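Work and jobs > Automation at work > Robot arms and staffing

Robot arm on the table clearing job - what happens to the people doing it now?

I work in the tray return area of a staff canteen run by Grecu at the Jillton site. There are 21 of us across the shifts. In October we were told the company would be trying out a robot arm for sorting crockery and leftover items off the tables and the return counter. The supplier is called Wivonen and the software is called Cuvix.

We have had one meeting. The manager said hours would be "reviewed" and that some of us would be trained as operators. I have asked what an operator does and whether the grade changes, and I haven't had a reply. The practice set-up uses a white table with plates, bowls, a ketchup bottle and bits of play food, and the arm goes over to a green plate.

Has anyone been through this? I would like to know what the job turns into and what we should be asking for before it starts properly. I'm on a part-time contract if that makes a difference.

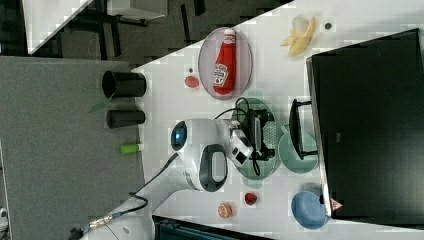 Posted by Seren Mostyn | February 12, 2022 | 3 comments

Huw Dafis
They did it at ours. You'll be fine, it's slow. Get everything in writing.

Beca Mathias
I was a kitchen porter for six years and now spend half my week as an operator on a similar arm at a different firm, so I can tell you how it went for us. I can't speak for Grecu.

The work splits in two. One half is what you do now, because things still come back stacked, or with cutlery stuck in the food, and a person has to separate them. The other half is setting out items, starting a run, stopping it, and writing down what went wrong. Our log had 1,437 entries by the end of the first year and 752 of them were the same sort of thing, a dish picked up badly or missed. Somebody has to put those right, and at first that time wasn't in anyone's rota. We were doing it on top of a full shift.

So ask for the logging and the resetting to be counted as work, with minutes against it. Ask who is allowed to press stop and whether you need permission first. You shouldn't.

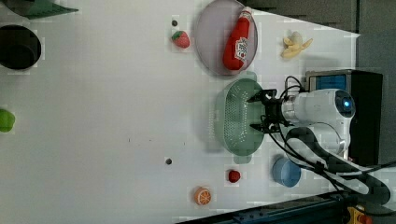 The training was two mornings. It covered where to stand, how to stop the arm and how to enter a fault. It didn't cover what to do when a fault kept coming back, and for that we had to ring the supplier. Ask for a named contact on every shift, evenings included - our first one only worked office hours.

On pay, the operators went up one grade after about eight months, and it wasn't backdated. Two people left in that time and weren't replaced, so nobody was made redundant but there are fewer of us. The lifting is less. My wrists are better than they were. The job is quieter too, and a few people dislike that, as you used to have someone next to you all shift.

If you are part time, check that the training is offered during your hours. Ours was put on at times when the part-timers weren't in, and they ended up last in line for the operator shifts.
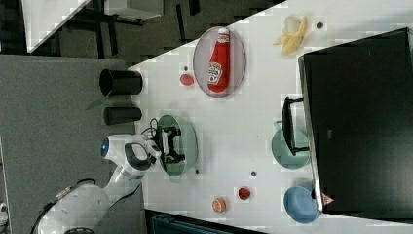

Can they make me train as an operator if I'd rather stay on the trays?
It depends on your contract and how wide the duties are. If it says "and other reasonable tasks", they will probably argue that it's covered. Put your preference in writing before the rota is drawn up and keep a copy.

Idris Gittins
Agree with most of what Beca says, but I'd start earlier than the rota. Ask to see the risk assessment now, while it is still a trial. Ours was written for the engineers and had nothing in it about people reaching across to move plates. We asked for it to be done again with two of the canteen staff in the room, and the layout was changed as a result.

Also find out what is recorded during a run and how long it's kept. If fault logs carry your name, you want it agreed that they won't be used in appraisals. If you have a union rep, take them to the next meeting.

Share (3) | Report this page

Contact us | Copyright and terms | Back to top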